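Gritero Fanzine Index, release 3

A table of contents for the fan club magazines of the singer Delić, typed up issue by issue from paper copies. If you have ever spent an evening looking for the interview with the second drummer and found four different recipes for plum cake instead, you are the intended user.

What's in it

One file, fanzines.csv, with 1,388 rows. Each row is an article, letter, photo page, quiz or obituary, taken from 100 issues. Columns are club, issue, page, title, author, kind and notes. The notes column is where we argue.

A second file, letters.csv, holds the 844 reader letters with the senders' names cut down to initials. Most are about ticket prices. The rest are about the hair.

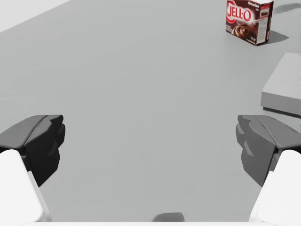
Compiled by Ermira Georgiou and Youssra Lamrani
Posted Saturday, December 22, 2018

Where the issues came from

The bulk is Jasmina Nikolaidis's own run of the Voltau club quarterly, which she kept in order and in plastic. The Venlow newsletters came from Slavica Bošković, who kept hers in a garage. Page numbers for Venlow are right wherever the mice left a corner.

Known problems

Voltau skipped issue 31 and then printed two issue 32s. We call them 32 and 32b. The editor at the time called them both "the summer special."

Titles are copied as printed, misspellings included. The singer's name appears six ways. Search on the first three letters and hope.

"Interview" means somebody asked a question. In the early Venlow issues it can also mean a club member shouted something across a parking lot and wrote down the answer.

Concert dates given inside articles have not been checked. Two reviews of the same June show disagree on the town.

What's not in it

No scans and no full text. The clubs own their magazines and one of them still answers its mail, sternly.

Using it

The files are UTF-8, comma separated, with quotes around titles. Open them in a spreadsheet if you like, but set the issue column to text first or 32b will end up somewhere strange.

Free for any noncommercial use. Please credit the Gritero Fanzine Index. Corrections go to Ermira, with the page number, and preferably one at a time.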